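The Dullar folding table

Home > Laundry and linen > Tables and benches

I'll start with what it is, in case you've landed on this page from a search and only want the basics. The Dullar is a wooden table, standing height, made for people who fold a lot of clothes and are sick of doing it on the bed. It comes in one top size and two leg lengths, it arrives flat, and it goes together with the Allen key in the box. We make it in our own workshop, and I've had one at home since the very first batch. I'm fond of it, so please read the rest with that in mind!

The top

We get asked about the grain more than anything else. People ring up and want to know if it's really as wavy as it looks on the website, and yes, it really is. We pick boards with plenty of movement in them and lay them so the ripples run along the length of the table. No two come out the same, and we can't match one to another, so if you're buying a pair to push together (a few of you have) expect the pattern to jump at the join. The colour shifts a fair bit too. By a window in the morning it goes quite orange, and late in the day it settles down to a plain medium brown.
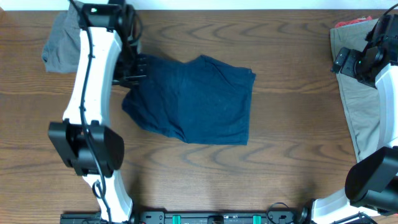 The finish is a hardwax oil, two coats, rubbed back by hand after the first one. I wanted a surface that fabric would slide on without snagging, and it took us ages to get there. Early tops had a bit of tooth to them and knits would drag. T-shirts are the real test in my book, much more than towels or sheets, and a dark one like the navy tee in the middle of the table is the worst of the lot, all soft creases and corners that won't behave. On a grabby surface you end up fighting it. On this one you can pull the hem across, square up the sleeves and turn it over in one go. Dark clothes also show up nicely against the warm brown, which I hadn't thought about at all until Yamila Iturra in our showroom pointed it out.

It'll take a warm iron through a folded towel. It won't take a hot iron straight on the wood, so please don't, I've refinished enough of those.

Size and weight

The standard top is 1,700 mm long. That's enough to have a heap at one end, a clear patch in front of you and the finished piles off to the side, and that's how I use mine. We did try a shorter one and sold hardly any. If your laundry is tiny, the Clotico wall shelf might suit you better – it folds down flat and costs a lot less – but you'll be doing one basket at a time.

Leg lengths are regular and tall. Go tall if you're over 180 cm or if your back complains. I'm neither tall nor young and I still went tall, and I'd do it again. The feet have felt pads, and there's a screw adjuster under each pad for wonky floors (old Queenslanders, I'm looking at you).

Using it

I'm a piles person. Pants go together, shorts go on top of something bigger, and tees get their own spot so they don't get squashed out of shape.

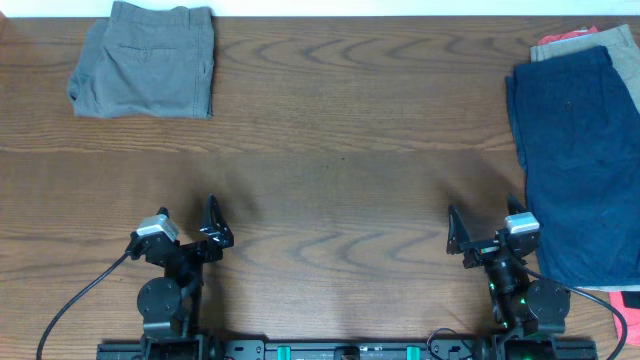
Page last changed: January 3, 2024

Leave yourself more bare wood than you think you need. With the grey pants on their own over on the left and the shorts stacked up on the right, there's a good stretch of tabletop in between for whatever you're folding next. I put the heavier things at the bottom of a stack, so the navy shorts can sit on top of the khaki and the pile stays put. The red bits always seem to end up poking out at the edges in my house as well. I've stopped caring, they're going in a drawer.

A few things customers have asked lately:

Does it come assembled? No. It takes one person a bit under an hour, or two people a bit over, going by my own marriage. Get the legs finger tight first, stand it up, then do the final tighten.

Can I use it as a desk or for sewing? Sure. Boglárka Mészáros bought hers for cutting out dress patterns and wrote to say the length is spot on. Just keep a mat under your rotary cutter. The oil will cope with pins but a blade will mark it.

Will it fade? A little, in strong sun. Move things about on it now and then so you don't get a darker patch where the piles live.

Can I get it with a rail or hooks underneath? We do a rail by Gurberg that screws into the back edge. It's rated for coathangers and wet towels and is sold separately.

What about a painted top? We've been asked and I keep saying no. Sorry!

Looking after it

Wipe it with a damp cloth and dry it off. Once a year, give it a thin coat of oil with a lint-free rag, leave it overnight and buff it in the morning. A 200 mL tin lasts me years. If you get a ring or a scratch, a light sand along the grain and a dab more oil will sort it out, and because the figure is so busy you'll struggle to find the spot later.

Don't leave a wet load sitting straight on the wood. Tip it into a basket, or hang it first.

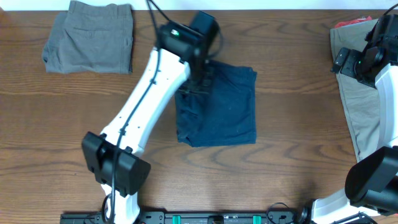 Dorottya Sárközi

Pants are the thing I fold last and like least, and they're the reason I fussed over the depth of the top. I do them back pocket up, like the grey pair near the wall, legs doubled over and then over again, and there's room to park them at the back while the navy stuff gets tidied up in front. You don't have to shove one pile along to make space for the next. Khakis I run down the right-hand side with the long fold facing in, so I can pick them up with one hand on my way past.

Price and delivery

The Dullar is $2,864 with either leg length. Delivery to metro areas is included and it comes in two boxes, one long and one not. For regional addresses drop us a line with your postcode and Robel Gebremichael will work out the freight. The next batch is due out of the workshop in May and we take a deposit to hold one. Offcut samples of the timber are free, just ask, and tell us if you'd like a lighter piece or a darker one.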